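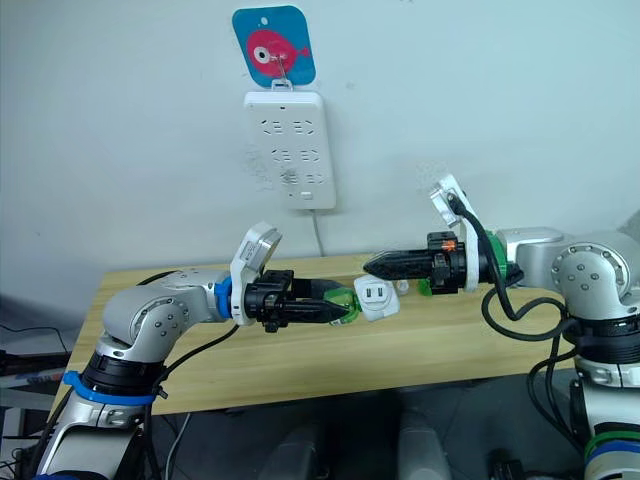 Two-arm station, plug adapter task.

The Vadex club has worked on one problem since September: two arms, one wall-hung power strip. "The strip swings, so one arm has to steady it," says So-ying Kuo. 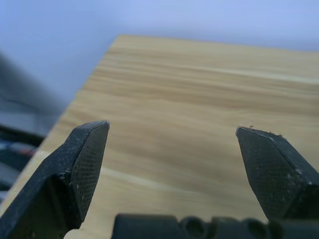
Finger pads, diamond pattern.

Each student logs 20 runs per session. Kuo reviews alignment first - speed comes later.

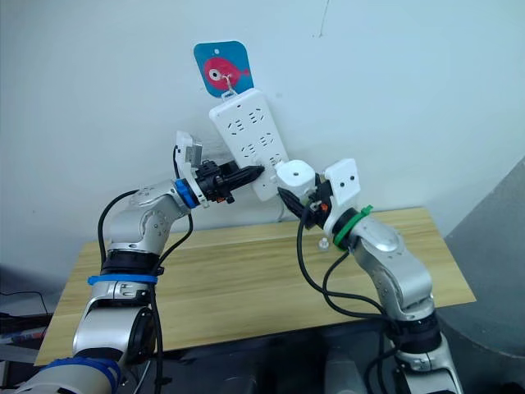
Chun-hung Tse would rather fix the strip to the wall and be done with it. Kuo disagrees: "Then we learn nothing about contact."

Wrist views are stored with every run, blurred ones included.

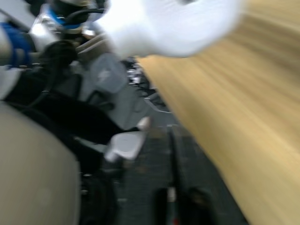

Tse remarked that he would discard those before training. The club keeps them, tagged by arm speed.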